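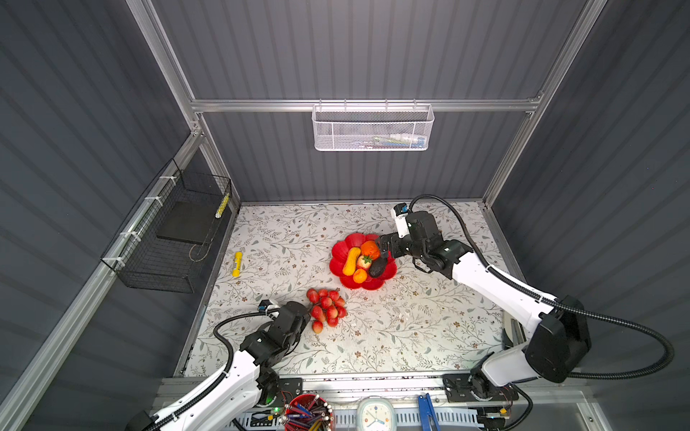
Ticket: Overnight stream drops to silence after the 2 a.m. programme

Station: Stumonstead Community Radio
Opened by: Donnie Morrison, programme desk
Assigned to: Menzies support
Priority: Normal, raised to High on Sunday
Status: Closed

Original report

The FM signal is fine. The web stream goes silent at some point after the repeat of the evening hymns programme and stays silent until the breakfast presenter arrives and restarts the encoder. Listeners who use the stream overnight are mostly people who can't get us on FM, including several at the care home in Zikness, and they have been ringing in.

It has happened four times since the start of March. The player on the website still shows as connected. There is no error message on the studio PC, only a flat level meter on the encoder.

Already tried: restarting the encoder (works until the next night), restarting the studio PC (same), a different browser at the listener's end (no difference).

Reply from Menzies support

Thanks. Please send the encoder log and the playout log for the last night it failed. Please also confirm which sound device the encoder listens to. It is in Settings, under Input.

Donnie Morrison

Logs attached. Input says "Default device". Playout is Stelasura, and it sends to the USB interface on the desk.

Relevant part of the encoder log:

02:00 connected, audio present
02:14 input device changed
02:14 audio level below threshold
02:29 silence warning, 15 minutes
02:29 alert email: send failed
06:40 encoder restarted by user
06:40 connected, audio present

Stelasura's own log shows items playing all the way through, with no gaps.

Reply from Menzies support

The 02:14 line is the one that matters. Windows has dropped the USB interface for a moment and picked another device as the default. Stelasura holds on to the interface by name, so it carries on when the interface comes back. The encoder follows the default, so it moves to the PC's built-in line input, which has nothing plugged in. The stream stays up and sends silence.

Please make these changes in order:

1. In the encoder, go to Settings, Input and choose the USB interface by name. Do not leave it on "Default device".
2. In Windows power options, turn off USB selective suspend.
3. In Device Manager, open each USB hub, go to Power Management and untick "Allow the computer to turn off this device".
4. In Windows sound settings, disable the built-in line input.
5. Restart the PC and check that the encoder level moves when you play something.

Separately, your silence alert has been failing. The log says the mail login was refused. Has the password changed?

Donnie Morrison

Steps 1 to 5 done on Thursday afternoon. Level moves. The mail password was changed in the winter and I don't think anyone told the encoder. I have put the new one in, and the test email arrived.

One question. The silence warning is set to 300 seconds in the box but the log says 15 minutes. Which is it?

Reply from Menzies support

There are two settings. The 300 is how long the encoder waits before trying to reconnect. The alert time is on the next tab, and yours is at 15 minutes. I would bring it down, but not below 40 seconds or quiet passages in the choral music will set it off.

Donnie Morrison

Set to two minutes.

Update, Sunday: silent again, from 03:05. The alert email did arrive this time and I restarted the encoder from home. Raising the priority — the early service goes out on the stream and I don't want to lose it.

Log says "input device lost" and then nothing. It did not switch to anything else.

Reply from Menzies support

So the encoder is now staying put, but the interface is still dropping out. That points to the cable, the port or the hub. Is it plugged straight into the PC?

Donnie Morrison

No. It goes through an unpowered hub under the desk, along with the keyboard, the mouse, a card reader and the phone charger.

Reply from Menzies support

Please move the interface to a port on the back of the PC, with nothing in between, and use a different cable if you have one. Leave everything else on the hub.

Donnie Morrison

Moved, with a new cable. The encoder has now been running for 49 hours with no device messages in the log. Zikness say they had it on all night and heard everything.

I'll leave this open until after the weekend.

Donnie Morrison

Still fine. No alerts. I have put a label on the cable so it doesn't go back in the hub. Please close.

Closed by Menzies support
Cause: USB audio interface dropping out on unpowered hub; encoder set to default input; alert email login out of date.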